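Pondetti Stone & Tile Sealer, 1 litre

Home > Kitchen & Laundry > Sealers and Care > Pondetti Stone & Tile Sealer

In stock at Nindcombe. Ships in two business days. Also available in 250 mL and 4 litre.

We've been selling the Pondetti sealer over the counter at Nindcombe for longer than I care to add up, and it's still the tin (well, bottle these days) that I send people home with when they come in worried about a lemon ring on their new benchtop. It's a water-based penetrating sealer for marble, limestone, travertine, unglazed tile and cement grout. It soaks in, it doesn't leave a film sitting on top, and it won't change the colour of your stone or make it look like it's been dipped in plastic. If you're after a wet look you want the Inder Enhancer, and I'm happy to talk you through that one too, but please try it on an offcut first!

A litre goes a fair way on polished marble and not nearly so far on thirsty old limestone. Lucienne Bodin did her whole kitchen and most of the laundry floor from one bottle and brought me back the dregs to prove it. If your stone is honed, or it's been stripped lately, buy the bigger size and save yourself the drive.

Now, marble. People fall in love with it in the showroom and then get frightened of it at home, and I do understand, but it only asks for a bit of looking after. A sealer gives you time. Spill some red wine or olive oil and you've got a while to find a cloth before it sinks in. What it can't do is stop etching, the dull marks you get from vinegar, citrus or tomato, which is the acid nibbling at the stone itself. No sealer of this type will prevent that, ours included, and I'd rather you heard it from me before you'd paid for it.

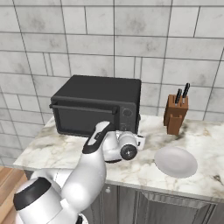

Veined marble benchtop with tiled splashback and dark grout.

Grout is the other half of the job and the half that gets forgotten. Dark grout shows soap scum and hard water as a pale haze, light grout shows everything else, and either one will drink up cooking grease behind a stove if it's left bare. Run the sealer along the joints with a small artist's brush and wipe the tile face as you go. Large tiles mean fewer joints, so you'll be done before the kettle's gone cold.

How to use it

Clean the surface with Jafri Neutral Cleaner and leave it overnight to dry properly. Move your appliances and canisters off the bench, including the heavy ones you'd like to leave where they are. Wipe on a thin, even coat with a lint-free cloth and give it ten minutes. Buff off whatever hasn't soaked in. Second coat after an hour if the stone still darkens under a drop of water. Keep the bench dry for a full day afterwards.

Don't let the excess dry on the surface. If it does, a little fresh sealer on a cloth will usually loosen it, with some elbow grease.

New grout should cure for at least a week before you seal it.

Details

Size: 1 litre
Item number: 446
Suits: marble, limestone, travertine, slate, unglazed tile, cement grout
Not for: glazed porcelain, epoxy grout, laminate, engineered stone
Finish: natural, no sheen
Price: $55, applicator cloth included

What customers have told us

"Grout colour hasn't budged and the bench wipes down beautifully. Wish I'd done it when we moved in." Apinya Paisan

"Good product, smell is mild. Bottle glugs a bit so pour it into a tray." Gitau Mosoti, 7 September 2019

Questions about your particular stone? Ring the shop and ask for Perrine, or bring in a scrap and we'll put a few drops on it for you at the counter.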